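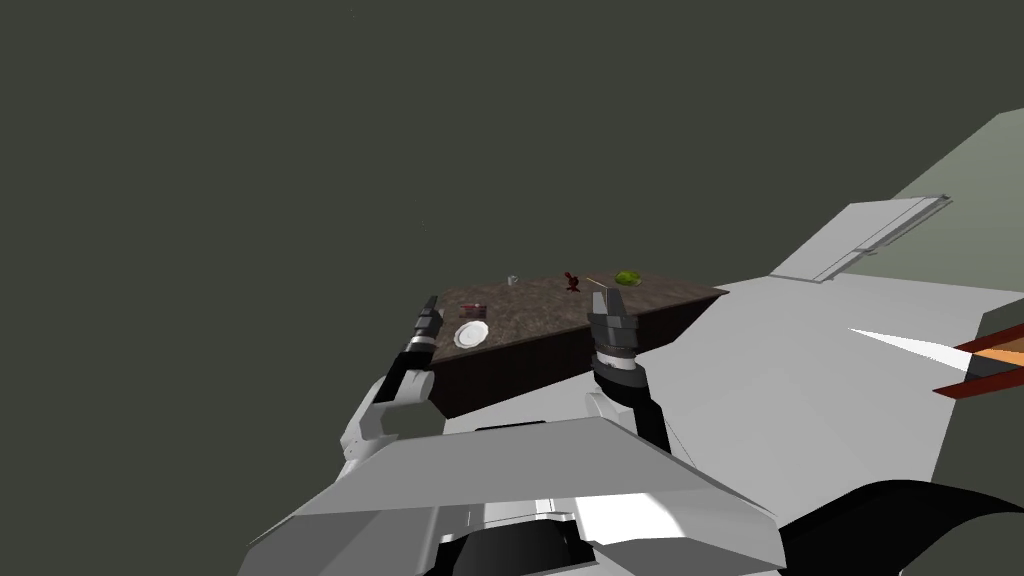

Four hundred runs before lunch. That was the plan at Plaston, anyway. By the time I got there they had 29.

The job is simple to say. A person drives two simulated arms through a chore, start to finish, and every move gets saved. Do it again. Move the plate a little. Do it again. The learning system, named Vamusia, eats the lot and tries to copy what it was shown.

Asger Overgaard runs the collection side. Headset pushed up, cold coffee, talks fast. "People think the model is the hard part," he told me. "Try getting 19 operators to pick up a glass the same way."

They don't want it too much the same, either. Early sets were so tidy that the system fell apart when anything sat an inch to the left. So now the table gets reshuffled between runs. Plate, glass, something green and round, a little figurine. Even the tabletop pattern can be swapped out.

Small stuff is the worst. Thin things lying flat, glass that barely shows up against the backdrop. Operators hate those. Overgaard throws out any run where the grip slips and the object pops across the table, though he admits to keeping a few. Recoveries are worth teaching to, he says.

Why simulated? Money, mostly. A reset takes 5 seconds and nothing breaks. The catch is contact. Fingers closing on an object is where the physics gets shaky, and a trick learned there may not carry over. A second set, on real arms, was started in February and is way behind.

I had a go. Left hand fine, right hand drifting off on it's own, plate nudged, run deleted. The operator next to me had finished three in teh same time and didn't look up.

The count at closing was 400 on the nose. They start again at eight.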